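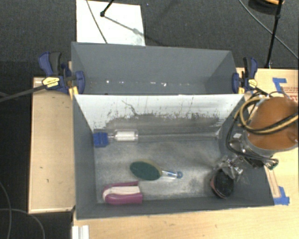
Page last changed: July 2026

Call for participants: dish brush and scrubber home trial, Boltcombe

Clinura is looking for households in and near Boltcombe to use hand cleaning tools at home and tell us how they hold up. The trial runs for nine weeks. You wash your dishes, sink and counters the way you normally do, with the tools we give you, and fill out a short form once a week. Participants who finish are paid $88 and keep the tools if they want them.

What we are testing

The trial covers small tools used by hand at the sink. Several kinds are in it, including:

Dish scrubbers with an oval scouring pad and a clear handle, like the green one in the photo
Scrub brushes with a thick body and a band of bristles, like the pink one
Long-handled dish brushes
Plain sponges, which we use for comparison

Each household gets a set of three tools, and not every household gets the same three. We pick the set based on what you tell us when you sign up. If you hate sponges and never use them, say so, and we will try to give you a set without one. We can't take requests for colors.

We are interested in ordinary wear. Does the pad come away from the sponge layer? Do the bristles flatten on one side? Does the handle get slippery when you have soap on your hands? Does food get stuck where the head meets the handle, and can you get it out again? We also want to know where you keep the tool between uses, which makes a bigger difference to how long a pad lasts than we expected when we ran the January trial.

Who can take part

You should be 18 or older and wash dishes by hand at least four times a week. It is fine to own a dishwasher as long as you still do that much by hand. Only one person per household can sign up, but other people in the home may use the tools, and we would like them to. Put down on the form who used what, as best you can.

We need homes of different sizes. People living alone are welcome, and so are shared apartments. In January we had almost 259 sign-ups and very few of them came from homes with more than five people, so if yours is one of those, please apply.

You can't take part if you or someone in your home works for Clinura, Trevaskis or Danetti, or for any company that makes or sells brushes, sponges or dish soap. If you have a skin condition on your hands that gets worse with scrubbing or soap, please sit this one out.

What you will do

Pick up your set. You come to our office once at the start, for half an hour. We go over the form with you and hand you the tools and a bottle of unscented dish soap from Trevaskis. Use that soap for the whole trial. If you run out, we have more.

Use the tools. Please put your own brushes and sponges away for the nine weeks. You can still use steel wool on a burned pan, but make a note of it. Don't run the tools through the dishwasher or microwave, and don't bleach them. Rinsing them under the faucet is fine.

Fill out the weekly form. It has one page and takes most people less than ten minutes. You can do it online or on paper. At the end of weeks three, six and nine we also ask for two photos of each tool, one of the front and one of the side. A phone camera is good enough. Take them in daylight if you can.

Return the tools. We need everything back at the end so we can look at it here, including anything that broke. Put broken pieces in the zip bag that comes with the set. If you want to keep your tools, tick the box on the last form and we will mail them back to you after we have checked them.

If a tool breaks in a way that could cut you, stop using it and call us the same day. You will still be paid in full.

Payment

Payment is $88 by check or prepaid card, sent within two weeks of the return visit. If you miss one weekly form, you are still paid the full amount. If you miss two or more, we pay for the weeks you completed. Parking at our building is free. We don't pay for travel.

Your information

We keep your name, address and phone number until the payment has gone out and then delete them. The forms and photos are stored under a household number. Please keep people, mail and prescription bottles out of your photos – we throw out any picture that shows them and have to ask you for a new one.

How to apply

Call or stop by the front desk and ask for the home trial sign-up sheet. It asks how many people live with you, how often you wash dishes by hand, what kind of sink you have, and what you use now. We will let you know either way.

Clinura
281 Danetti Road, lower level
Boltcombe

The entrance is on the side of the building, next to the loading door. There are four steps down. If stairs are a problem, call ahead and we will meet you at the upper entrance.

Questions about the trial itself go to Heather Ellery, who runs the home trials. For payment, or to change a pickup time, ask for Trudy Rutherford at the front desk. People who took part in January may apply again – mention it when you call, so that you get a different set this time.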